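Staff Guides > Packing Hall > Arm Cell > Set-up

Setting up the block-stacking job on the simulator
December 26, 2025 | By Lesia Sydorenko
Print this page | E-mail this page

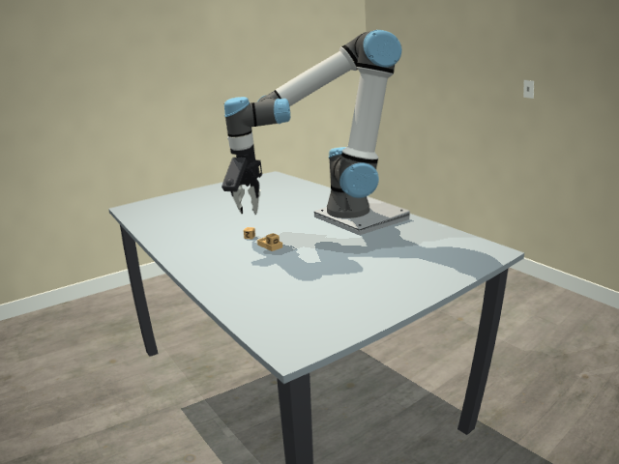 Pornier Packing Hall - Cell Support Team, Romham site

Every job for the arm gets built in the simulator first, and the lettered blocks are where we all start. I packed by hand until June, so if I can get through this, you can too!

1. Log in at the cell desk and open the job called Long. Wait for the table and arm to load.

2. Check that the gripper is open and up above the blocks, with its fingers clear of them. If it's touching anything, hit Reset (I still forget this one).

3. Set the approach height to 40 mm and the speed to 2. You'll be tempted to go faster - please don't, not on your first day.

4. Pick the single block on the left as your target, then set the little stack beside it as the drop point.

5. Press Run and keep your eyes on the fingers. A bump in here costs us nothing, so let it finish and then read the log.

6. Save under your own initials and send the job to Vojtěch Slanina for sign-off.

Note: The view can be turned. I like looking across the table from a corner, but the shadow can fool you about height, so go by the number on screen.

CAUTION: Never load an unsigned job on the real arm. Error 139 means the cell gate is open. Close it yourself and look inside before you clear the message.

What changes for you: the arm takes the repeat lifting, up to 700 cartons a shift, and packers move to set-up, checks and the odd-sized orders. You'll walk less and look at a screen more, which took me a while to like. Ask for a swap if your eyes get tired.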